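Sturkgate gets its Drirnholm freight train back

I've been waiting to write this one since March, so forgive me if I sound a bit pleased. The weekly freight train between Sturkgate and Drirnholm is running again, and the first one pulled out of the Sturkgate yard on Wednesday with 20 wagons on the back. I went down to see it off (of course I did) and stood by the fence with a coffee for longer than I'd planned.

If you're new here, the old service stopped when the bridge work at the Drirnholm end closed the line to anything heavy. Since then the paper rolls, the animal feed and most of the furniture coming out of our valley have gone by truck. That's 294 kilometers each way, a good chunk of it on a two-lane road that wasn't built for it. Anyone who drives to work behind those trucks will be glad of the news too, I think!

The new operator is Braris, a small outfit that up to now has mostly moved grain. They've leased 2 locomotives for the route, one to pull and one as a spare, and the trip is meant to take 15 hours including the stop to change crews. The trucks are faster on a good day. But the train leaves at the same time every week, and the shippers I talked to care a lot more about that than about a few hours here or there.
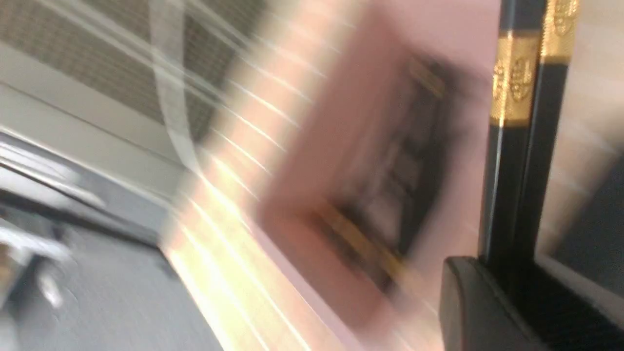

Brinkmann, the furniture maker out on the east side, has booked space on every departure through the summer. So has one of the feed mills, though they asked me not to say which one until the paperwork is signed. Braris wouldn't give me prices. Fair enough, but I did hear from two different people that the rate per container comes in a little under what the truckers are charging now, and that there's a discount if you send boxes back full in the other direction.

Full boxes coming back is the tricky part. Plenty leaves Sturkgate and not much returns, and that was a headache for the last operator as well. I put it to Valquíria Moura, who runs the schedule for Braris, and she didn't try to dodge it. "We'll be hauling some air for the first few months," she told me. "We know that, and we've budgeted for it." She's hoping to sign up a couple of building supply importers at the Drirnholm port, and says talks with one of them are pretty far along.

There's also the matter of the crane. The yard has a single one that can lift a loaded container, and it's not young - I remember it looking tired when I first moved here. Braris says a reach stacker is on order and that the crane will do fine until it comes. The yard crew I spoke to were a little less cheerful on that subject.

A second weekly departure could be added in the fall if bookings hold up. For now it's Wednesday evenings, leaving at 7:40, and shippers need to have their containers at the gate by noon. I'll try to get out to Drirnholm next month and have a look at things from the other end of the line.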